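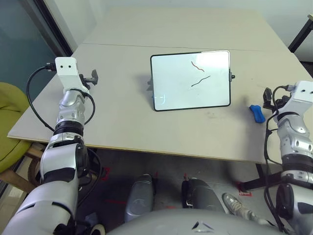
**Projet Astavo - point d'étape sur les équipements**
18 septembre 2018

Bonjour à toutes et à tous,

Comme convenu lors de l'accord de financement, nous vous adressons ce deuxième point d'étape, consacré cette fois aux achats, à ce qu'il reste de l'enveloppe et à ce que nous aimerions en faire d'ici la fin de l'exercice. Nous avons pris un peu de retard dans la rédaction (le rapport précédent datait de mai) et nous vous remercions de votre patience, ainsi que de la gentillesse avec laquelle vous avez répondu à nos questions de l'été, parfois très terre à terre.

## Où en est le poste de travail

Le poste à deux bras est installé et sert tous les jours. La tâche du moment est l'effaçage d'un petit tableau blanc : un tableau de format bureau, tenu debout par un support gris, quelques traits de feutre, un objet bleu arrondi posé sur la table, et les deux pinces de part et d'autre. C'est une tâche modeste en apparence, et nous avions d'ailleurs hésité à la retenir dans le programme, mais elle nous apprend beaucoup sur ce qu'il faut acheter et sur ce dont nous pouvons nous passer. Un bras doit maintenir pendant que l'autre frotte, la surface brille et renvoie la lumière du plafond, le feutre laisse des voiles gris qu'il faut bien décider de compter ou non comme « effacés ». Nous avons tranché en faveur d'une échelle à trois niveaux, plus commode à remplir en fin de séance.

Une série compte 40 essais, et nous changeons la position du tableau tous les 20 essais. Ce rythme nous convient bien, même s'il use les consommables plus vite que prévu.

## Dépenses engagées

| Poste | État | Remarque |
|---|---|---|
| Pinces de rechange (Drornska) | Reçues | Une paire montée, une paire en réserve |
| Mors souples | Reçus | À recommander avant l'hiver |
| Petits tableaux, supports, feutres, éponges | Achetés | 727 € au total |
| Câbles et colliers | Commandés | Livraison partielle |
| Éclairage diffus | En attente | Devis Breltis reçu |
| Contrat d'entretien (Nanayakkara) | En discussion | Voir plus bas |

La ligne des petites fournitures vous surprendra peut-être : 727 € pour des tableaux et des feutres, cela paraît beaucoup, et nous avons nous-mêmes refait l'addition. Elle comprend plusieurs modèles de supports, achetés pour comparer, et une bonne provision d'éponges de duretés différentes. Nous ne pensons pas devoir renouveler cet achat avant l'an prochain, sauf pour les feutres.

## Ce que nous avons appris pour la suite

Le premier enseignement touche à l'éclairage. Nous l'avions classé parmi les achats de confort, en bas de liste, et nous souhaitons maintenant le faire remonter. Les reflets sur les surfaces brillantes gênent la lecture des traits, et nous passons du temps à tourner le tableau de quelques degrés, à recommencer, puis à nous demander si la série reste comparable à la précédente. Le devis de Breltis porte sur deux panneaux diffusants et leur fixation au mur. Il dépasse de 15 % ce que nous avions inscrit, mais la pose est comprise.

Le deuxième concerne le câblage. Les câbles des pinces passent à l'extérieur des bras et forment des boucles assez généreuses. Il faut cette souplesse pour les grands mouvements, nous le savons bien, mais nous aimerions des guides mieux adaptés que nos colliers actuels. Le montant est faible et nous proposons de l'absorber sur la ligne « divers ».

Enfin, la table. Deux plateaux mis bout à bout font très bien l'affaire pour les essais en cours, et nous renonçons donc, au moins cette année, au grand plateau d'un seul tenant prévu dans la demande initiale. La somme ainsi libérée couvrirait l'écart sur l'éclairage, avec un petit reliquat.

## L'entretien

Nanayakkara nous propose deux formules, l'une avec une visite annuelle, l'autre avec deux visites et le prêt d'une pince en cas de panne. Nous penchons pour la seconde - une panne en pleine série nous coûterait plus cher en temps qu'en pièces - mais la différence de prix mérite que nous en parlions ensemble. Nous attendons encore une précision sur le délai de prêt.

## Ce que nous vous demandons

- Votre accord pour transférer le budget du grand plateau vers l'éclairage.
- Votre avis sur la formule d'entretien, si possible avant la signature du devis Breltis.
- La confirmation que les mors souples peuvent rester en fonctionnement et non en investissement.

Les factures et les deux devis sont joints à l'envoi. Si vous passez dans nos murs cet automne, nous serons très heureux de vous montrer une série complète et de vous offrir le café.

Bien cordialement,

L'équipe du projet Astavo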